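Workshop tips picked up at the Tronura open day

I went to the Tronura open day in Flastedlow for the free coffee and came home with a list for the garage. Their robot arm spends its day on blocks and a bin, a job my kitchen drawers have been begging for. Doors opened at 2 and I stayed until they stacked the chairs.

Tip one: put a pale board down on a wooden bench before any fiddly job. A bright bin on a white board is hard to lose, even for me. I've lost up to 20 screws in one evening on bare pine.
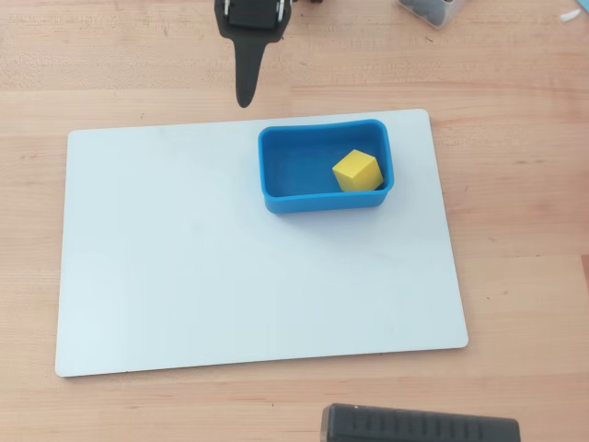 Skokach wrote in to say that a white board is fine until the glue comes out, and that an old baking sheet scrapes clean faster. Fair enough. I'd still use the board for dry work — screws, beads, watch parts.

Tip two: one bin, one kind of thing. The demonstrator was firm on this and I felt personally addressed. My own "miscellaneous" tub weighs about as much as a dog.

Tip three: leave elbow room. Give the bin its own patch of bench and keep the parts well clear of it, so you aren't reaching over one to get the other.
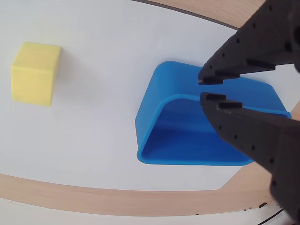 Yellow cube, blue bin and plenty of white space between them.

Tip four: shallow beats deep. If you have to dig, it's a bucket.

Coffee was weak. Bring your own mug.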